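# The Ten-Person Table, Wiped Down

Matte work surfaces have largely displaced gloss in small meeting rooms. They throw back less light from the ceiling, they photograph better on video calls, and they hide fine scratches. They do not hide skin oil. A forearm resting on a pale matte top for an hour leaves a mark that shows from the doorway.

The design office Gedier keeps 12 meeting rooms in its Palacios building and began logging their upkeep in May. The log covers 89 wipe-downs. Most entries run to one line: room, product, cloth, remarks. The remarks column is where the useful material sits.

Streaking accounts for the largest share of complaints, and nearly all of it traces to excess liquid. The office's first routine called for spraying the tabletop directly, end to end. The current one uses 3 pulls of the trigger per half table, followed by a single pass in parallel strokes, then a second pass with a clean face of the cloth. Circular strokes were dropped. On a matte coating they leave arcs that appear only under side light, usually at about the time a client sits down.

Cable trays need separate handling. A recessed lid has a gap along at least one side, and spray aimed at it ends up among the connectors. Gedier's instruction is to dampen the cloth away from the tray and wipe the lid along its length.

Cloths are microfiber, washed at 40 degrees Celsius without fabric softener, which coats the fibers and reduces pickup. The office tried two suppliers. The Flirow cloth absorbed more; the Troker cloth kept its edge binding through more washes and shed less lint on glass. Both remain in use – Flirow for tables, Troker for partitions – and the two are laundered together without trouble.

Glass is scheduled after furniture. Frosted film takes a barely damp cloth and light pressure, particularly along its cut edges, where lifting starts. 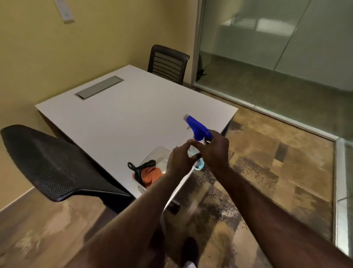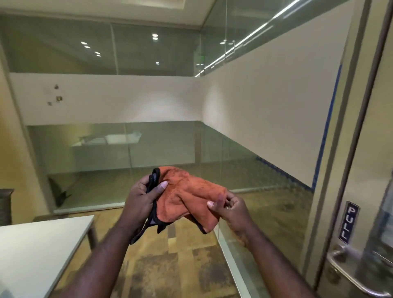
**How often should a shared meeting table be wiped down?**

Once a day is enough for a table in regular use, with an extra pass after any meeting that involves food. Rooms that stand unbooked can go a week, though dust should be lifted with a dry cloth before any liquid is applied.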